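생활보행 기록조사 참여자 모집 공고

트레논(Trenon) 생활문화연구소는 도시 거주자의 일상 보행과 신발 이용 습관을 파악하기 위하여 다음과 같이 조사 참여자를 모집합니다. 지난 조사에서는 2338건의 보행일지가 접수되었으며, 해당 자료는 연구소 자료실에서 열람할 수 있습니다.

1. 조사 개요
조사명: 브라키코(Brakico) 생활보행 기록조사
조사 기간: 7월 중 4주간
조사 방법: 보행일지 작성 및 방문 면담 2회
면담 장소: 연구소 부코프(Bukow)관 면담실

2. 참여 자격
만 19세 이상으로 주 5일 이상 도보로 통근, 통학 또는 장보기를 하는 분
조사 기간 중 면담실 방문이 가능한 분
보행에 영향을 주는 치료를 받고 있는 분은 신청 전 문의하여 주시기 바랍니다.

3. 참여자의 역할
참여자는 외출할 때마다 출발 시각, 목적지, 노면 상태, 착용한 신발의 종류를 일지에 기재합니다. 하루 작성 시간은 거의 7분입니다. 첫 면담에서는 평소의 보행 경로를, 마지막 면담에서는 기록 내용과 신발의 착용감을 확인합니다. 면담 당일에는 평소 자주 신는 신발 한 켤레를 지참하여야 합니다. 운동화, 단화, 슬리퍼 등 종류에는 제한이 없습니다.

4. 사례 및 증빙
일지 제출과 면담을 모두 마친 참여자에게는 소정의 사례비를 계좌로 지급하며, 요청 시 참여확인서를 발급합니다. 중도에 참여를 중단하더라도 불이익은 없으며, 이 경우 사례비는 참여한 기간에 따라 산정합니다.

5. 신청 방법
연구소 누리집에서 신청서와 개인정보 수집·이용 동의서를 내려받아 작성한 후 전자우편 또는 방문으로 제출하시기 바랍니다. 방문 접수는 오전 10시부터 오후 5시까지입니다. 기재 사항이 사실과 다를 경우 선정이 취소될 수 있습니다.

6. 선정 및 통보
연령과 거주 지역의 분포를 고려하여 선정하며, 결과는 신청자 전원에게 개별 통보합니다. 제출된 서류는 반환하지 않고, 조사 종료 후 관계 규정에 따라 폐기합니다. 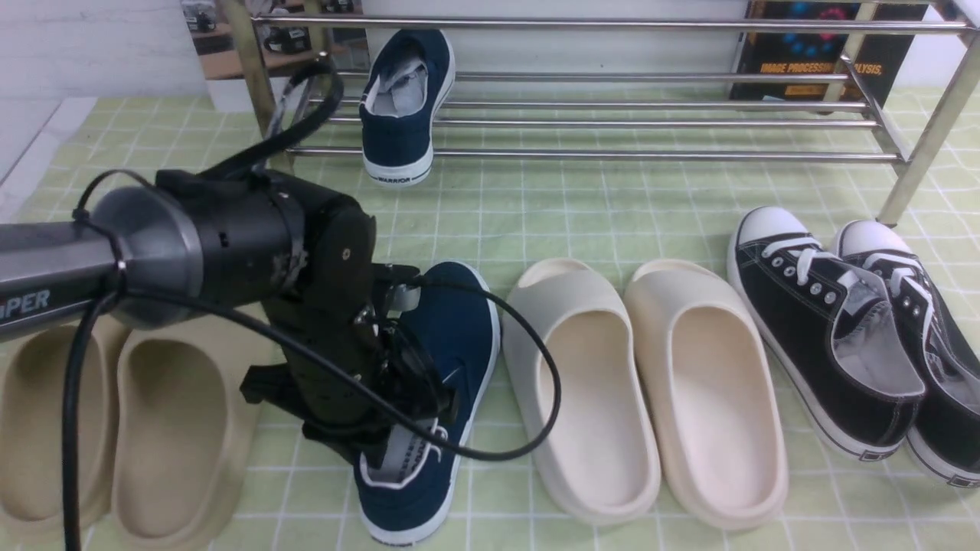
트레논 생활문화연구소 조사운영실
모집 공고 담당

끈이 있는 운동화를 지참하시는 분은 평소 신는 대로 끈을 맨 상태로 가져오시기 바랍니다. 기타 문의는 누리집 문의란을 이용하여 주시기 바랍니다.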